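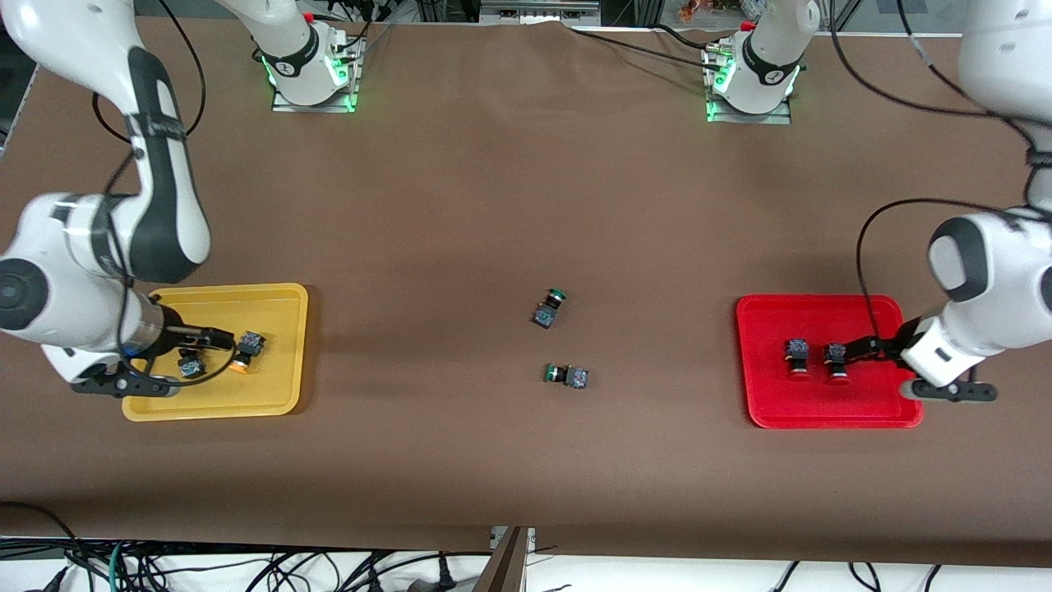 Flatiretti wrote:
Sorry, but I do not believe the part about "no one will lose hours". They told us the same in October, when the packing line changed, and then the evening shift became shorter.

Zetuvura
1/19/20
I understand why you say it. At our place the push-button switches are sorted by colour before they go to assembly, red caps in a red tray, and so on. Since the two arms started I don't sort any more, I check trays and sign the sheet. My hours are the same. My wrists are better – I can't complain about this.

Badawi
Same hours, yes. Same pay grade? Here the checkers were put one grade lower than the sorters, with the explanation that checking is "lighter work". It is lighter for the hands, but I go home with a tired head.

Zetuvura
The grade did not change for us. Adel Amrani asked for this in writing before the start, and we got it. I would advise everybody to do so.

Flatiretti
In writing for how long?

Zetuvura
Until the end of the trial. After that I don't know.

Flatiretti
So this is my point.

Hestura
I am on the other side, I set up such cells. Some managers expect that a person can watch 2 arms and also do their old job beside it. This is a mistake. When a switch lies on its side or rolls away, somebody must have time to look. In our first month we had 30 stops in one shift and the operator was also answering the phone.

Badawi
And who was blamed for the stops?

Hestura
The operator, at first. I wrote to the manager that it was our settings. It was not a pleasant week.

Zetuvura
We have fewer stops than that, but I agree about the time. What I miss is the talking. Before, we were sitting at one table and sorting, and you could have a conversation. Now I stand alone with my sheet – the others are in assembly.

Badawi
This I did not think about. With us also it became quiet.

Flatiretti
Ask for the new grade before the trial ends, not after. I am still waiting for an answer to my letter.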